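Home Guides Tableware Care and Storage Contact

Reading time: 2 minutes

Section 4: First Use and Daily Care

Read this section before you use your Larkar stoneware for the first time. It applies to plates, bowls and serving dishes. For mugs and lidded jars, see the Releck supplement.

4.1 Before first use

1. Remove all paper and card from between the pieces.
2. Check each rim and foot for chips. Do not use a chipped piece with food.
3. Wash in warm water with mild dish soap and dry with a soft cloth.

Note: Small pinholes in the glaze on the underside are normal and are not covered by the warranty.

4.2 At the table

Set plates on a flat, stable surface, well back from the edge. The unglazed foot can scratch glass and soft finishes, so use a mat on these.

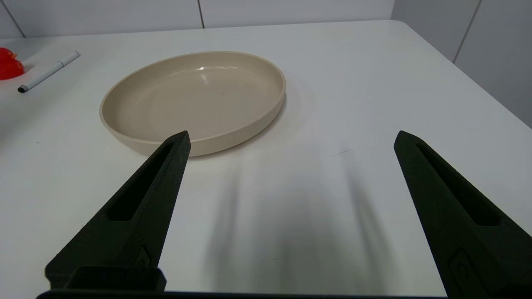
Beige plate on a white tabletop.

Caution: Do not place a plate straight from the oven on a cold or wet surface. Sudden changes in temperature can crack the glaze.

4.3 Microwave and oven

1. Let refrigerated pieces stand at room temperature for over 3 hours.
2. Place in a cold oven, then turn on the heat.
3. Use dry oven mitts to remove.

Do not use under a broiler or on a stovetop. Pieces with a metallic band must not go in the microwave.

4.4 Removing gray marks

Cutlery can leave gray lines on the glaze. Rub them with a paste of baking soda and water, leave for 2 minutes, and rinse. Do not use steel wool.

Previous Next Back to top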